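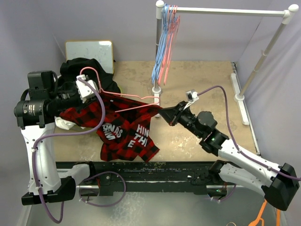 Filed under: Meeting Notes / Teleoperation

Gomden Teleop Group, minutes
Sep 21, 2026
Present: Emrys Voyle (chair), Catrin Rowlands (notes), the Vidthorpe operators, two from Curnbridge on the call

1. Minutes of the last meeting
Agreed, with one fix: the spare leader arm is at Vidthorpe.

2. Hanger task, progress
Catrin reported 101 demonstrations recorded, against a goal of 100 for this round. Big cheer from the Vidthorpe end! The plaid garment is still the hardest thing we've tried, and everybody who has driven it wants another go. Holding the fabric taut with the right arm while the left deals with the hanger side feels much more natural than the one-arm version we struggled with in May.

Emrys went through the episodes he'd drop. Mostly long pauses where the operator let go of the leader arms to think. Curnbridge would like to keep a few, as recoveries from a bad grip are just what their last model lacked (it would grab air and carry on, quite happily). Agreed to keep 5 and tag them "recovery."

3. Operator notes
- Pull slowly once both grippers have cloth. Fast pulls lose the corner.
- Watch the wrist views when the hanger goes in. Two operators tried this and loved it.
- Episodes now run roughly 40 seconds with a practiced driver, and new people should take as long as they like.
- Check cable slack at the elbows before the first run of the day.

4. Pink or blue hangers
Good lively talk on this. All demos so far use pink. Catrin wants blue mixed in from the next batch, Emrys would rather finish a clean pink set first. Left open until Curnbridge has trained on what we have.

5. Todorova visit
The Todorova team would like to try the leader arms themselves. Yes please! Emrys to offer them a morning, with a simple fold first and the hanger after that.

Actions
Emrys: tag recovery episodes, write to Todorova
Catrin: send the set to Curnbridge, update the operator sheet
Curnbridge: first training results to the group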